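4.2 Display panels and the small hardware around them

The second group of objects in our study belongs to the temporary stand, the kind which is put up in a hall in the morning and taken away before the evening. We followed the setting up of 19 such stands in community halls in Gosow and Hopkin. The interviews were held afterwards with the people who did the assembling, and the notes were coded separately by two of the authors (Kröger and Watkins). Disagreements were discussed until one reading was accepted.

From this material we obtained 216 short passages in which a person speaks of a part of the stand. The large parts are named easily and always in the same way: the table, the curtain, the board. The small parts have no stable names. One and the same clip was called a catch, a foot and a "thingy" by three members of one team, and the word changed again when the stand was packed.
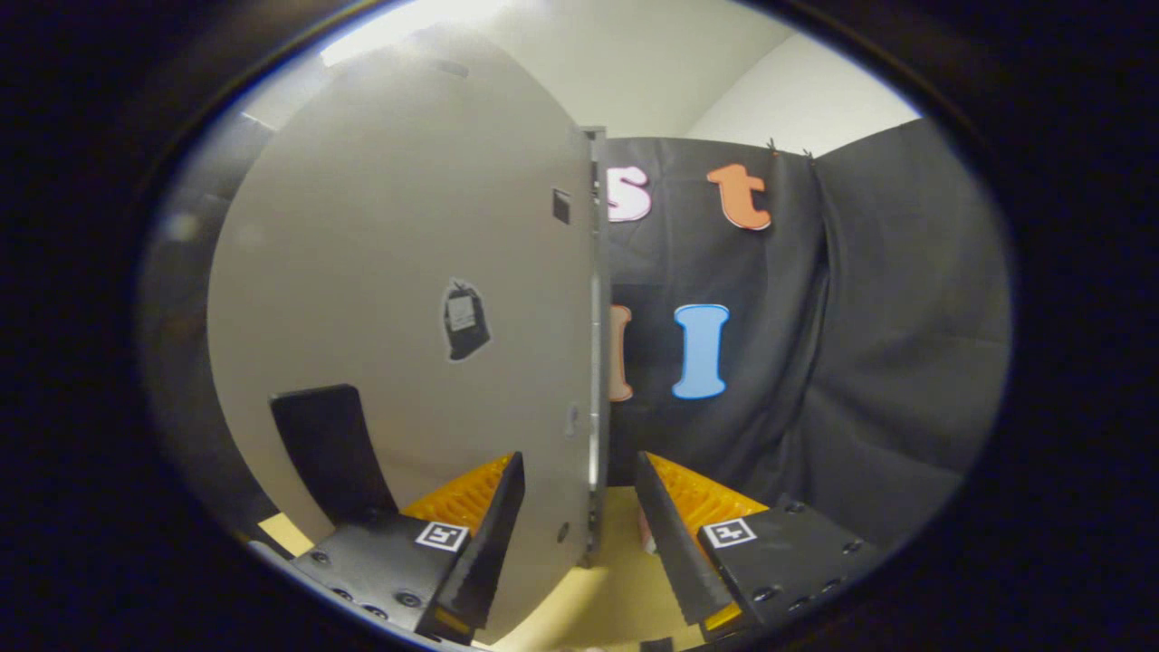

Figure 3. Light grey panel with a metallic strip along its right edge, in front of a black curtain with cut-out letters.

The background of a stand is usually chosen first and discussed least. In our interviews the curtain was described as something which "makes it dark behind", and only five persons mentioned the colour of the board in front of it. A pale board before black fabric (Figure 3) gives a strong contrast, and letters fixed on the fabric must then compete with the board for the eye of the visitor. Gaete calls this the problem of the second surface. The board is also a place where small things gather. The one in the figure carries a sticker in the shape of a dark sack with a tied top, and has a small opening higher up, near the metal strip. Such marks and openings were seldom spoken of unless we asked, although they help a person to tell which side is the front and which end goes up.

When we did ask, the answers were mostly practical. Prosser, who has assembled stands for the Kustunau craft fair for eight years, told us that he remembers a panel by its stickers and its scratches – "the number on the back I never read". Others spoke of holes for screws or cables, but could not always say what a given hole was for. We coded these answers as recognition without function. This category was larger than we expected, and it is treated separately in Section 4.3, together with the labels on the storage bags.

It must be noted that our visits were made in March, when the halls are used for small fairs only. Larger stands with a professional crew may show a different vocabulary.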